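Petitionsquoren gehören in die Satzung, nicht in die Geschäftsordnung

Wer in Gallinell eine Bürgereingabe einreicht, braucht 967 Unterschriften, damit der Rat sie öffentlich berät. In der Nachbargemeinde Grasteo genügen 147, bei vergleichbarer Einwohnerzahl. Der Unterschied beruht auf keiner politischen Abwägung. Gallinell hat das Quorum in der Geschäftsordnung des Rates geregelt, Grasteo in der Hauptsatzung.

Eine Geschäftsordnung ändert die Mehrheit mit einfachem Beschluss, ohne Auslegung und ohne zweite Lesung. Davon wurde in Gallinell im Dezember Gebrauch gemacht, kurz nachdem die Eingabe gegen die Schließung der Buslinie nach Tazi die alte Schwelle von 188 überschritten hatte. Sie wurde nach neuem Recht behandelt und damit nicht beraten.

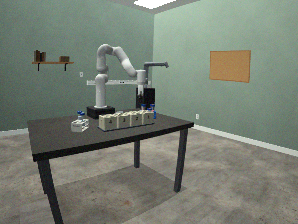

Rechtlich ist das vermutlich haltbar. Eine Übergangsregelung fehlte, und der Rat war zu ihr nicht verpflichtet. Politisch ist der Vorgang schwer zu vertreten. Das Quorum soll Bagatellen aussortieren und die Tagesordnung schützen. Es soll dem Rat keine Handhabe geben, eine laufende Eingabe abzuweisen.

Gegen niedrige Schwellen wird regelmäßig die Belastung der Verwaltung angeführt. Das Argument verdient eine Prüfung. Jede Eingabe verlangt Unterschriftenabgleich, Stellungnahme des Fachamts und Sitzungszeit. Der Abgleich wächst allerdings mit der Zahl der Unterschriften – eine hohe Schwelle verteuert also den Einzelfall.
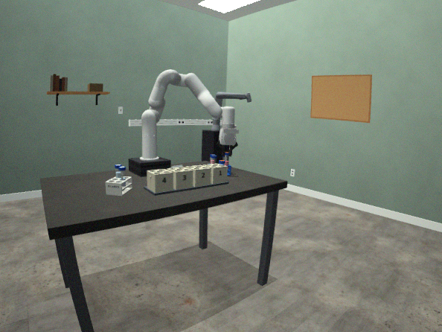
Osedetti verfährt seit Jahren zweistufig: Ab 100 Unterschriften muss der Fachausschuss schriftlich antworten, die Beratung im Rat setzt eine höhere Zahl voraus. Beide Werte stehen in der Satzung und gelten für jede Eingabe, deren Sammlung vor einer Änderung begonnen hat. Das ist handwerklich sauber und ließe sich in Gallinell mit zwei Absätzen übernehmen.

Über die Höhe der Schwelle kann man streiten. Der Regelungsort und der Stichtag sollten zuerst geklärt werden, am besten vor der nächsten Sammlung.

Zuletzt erschienen
Haushalt Gallinell: Was der Nachtrag verschiebt
Buslinie Tazi: Fahrplan ohne Abendfahrten
Grasteo verkleinert die Wahlbezirke
Redezeit im Rat: Die Fraktionslosen klagen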